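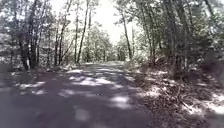 Keeping a narrow path open: Loredana Fabbri on asphalt, leaf litter and overhanging branches

Loredana Fabbri looks after the paved path through the woods at Villunley. She inspects it on foot, carrying a steel tape, a rake and a notebook. Her round takes most of a morning, and she prefers to start at 8, when there are few walkers.

Her first concern is the bank. "A slope covered in dry soil and leaves will move downhill a little every time it rains hard," Fabbri said. "The soil builds up along the edge of the asphalt. Grass seeds get into it, and after a couple of years the path is narrower than the one you paid for."

The Villunley path is 2 meters wide on the plans. At several points last February she measured less than that in usable width. The pavement was still there under the soil. Her crew cut it back with flat shovels and put the material on the low side, away from the drainage outlets.

There are no raised curbs on the route. Fabbri did not want them. "Water has to leave the surface. With a curb you need gaps, and the gaps fill with leaves. A plain edge lets the water run off into the verge, provided the verge is lower than the pavement. That is the part people forget to check."

Shade is the second subject in her notebook. Trees lean in from both sides and meet overhead, and long stretches get only patches of sun. Shaded asphalt dries slowly. Moss starts in the small voids between the stones and spreads from there. She brushes it off with a stiff broom in spring and does not use a pressure washer, which she says pulls out the fine material and leaves the surface open.

She does not thin the branches to bring in light. Cutting is limited to dead wood over the path and anything below head height. Twigs and fallen branches on the bank stay where they land. "They hold the leaves, and the leaves hold the soil. If I cleaned the bank, I would be shoveling twice as often."

Rosalba Fontana, who keeps the repair log, joined us for the last part of the walk. The log has 163 entries, 71 of them for roots lifting the pavement. Each is located by its distance from the Wirkden end.

"We grind the small ones and patch the bigger ones," Fontana said. "We don't cut a root without asking the tree surveyor. A bump can be repaired again next year."

The next job is a 200-meter section toward Mazza, where the verge has risen above the asphalt and water stands after rain. The crew will lower it by hand before the leaves come down.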